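From: Denise Ellwood
To: Lockwood kitchen list
Subject: Re: [lockwood-kitchen] Toaster on the table or on the counter?
Date: May 2019

Dean Greenwood wrote:
> We've moved to the new place and I'm trying to work out breakfast.
> Do people really keep the toaster on the table? My wife says it
> belongs by the stove. Also, what do you put under it? We have the
> old pine table from Mavavside and I don't want rings on it.

Hi Dean, and congrats on the move!

I'm a table person, have been for years. If the toaster is across the room somebody is always up and down like a yo-yo and the first slice is cold by the time the second one pops. With six of us at my sister's place in November we tried it both ways and the table won (my brother-in-law still disagrees, but he only eats cereal).

As for what goes under it, get one big mat instead of a bunch of placemats. Mine is a Jarow, 60 inches long, and it cost me $22 in the closeout bin. I went brown on purpose — crumbs and jam just don't bother me on brown the way they did on the cream one I had before. The Hudar ones are nice too but they curl at the corners, at least mine did.
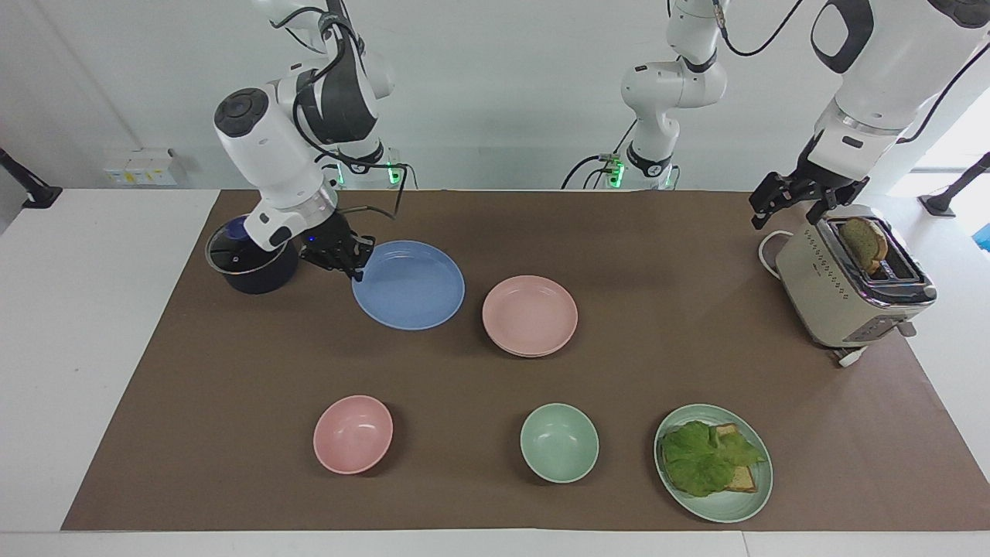

Put the plates out before the food, by the way. I used to do it the other way and ended up sliding the bread around to make room. I like a blue plate for toast, no good reason, it just looks cheerful at seven in the morning!

One thing about your pine table: lift the mat once a week and wipe under it. I let mine go for 19 days once and there was honey under there that had practically turned to varnish. Warm water got it off, but it took a while.

Does your toaster have a long cord? Mine is short, so the table lives closer to the wall than I'd like.

Denise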